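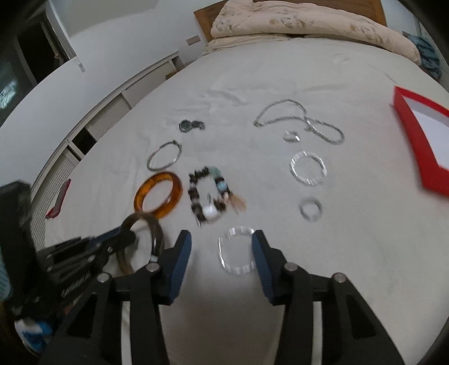
How often should a pet rabbit's teeth be checked?

Once a week at home for the front teeth, and at every vet visit for the back ones, which an owner can't see.

Small Mammal Care, Handout 9: Rabbit teeth
Noura Hakim, May

Print this page | E-mail this page

A rabbit's teeth grow all its life and are worn down by chewing. Hay should make up most of the diet. Pellets are a small extra and don't give the same side-to-side grinding.

Signs to note on the record sheet:
- wet fur under the chin
- food dropped from the mouth
- smaller or fewer droppings
- runny eye on one side

A rabbit that has stopped eating needs a vet the same day. Don't wait to see if it picks up overnight.

Front teeth that don't meet properly have to be shortened by a vet with a dental burr. Nail clippers can split the tooth down to the root and must not be used.

For the practical, bring the weight chart from Handout 3. Benjamín Painemal will go over holding a rabbit safely, with the back feet supported. Reading: course book, page 148.

Last updated: May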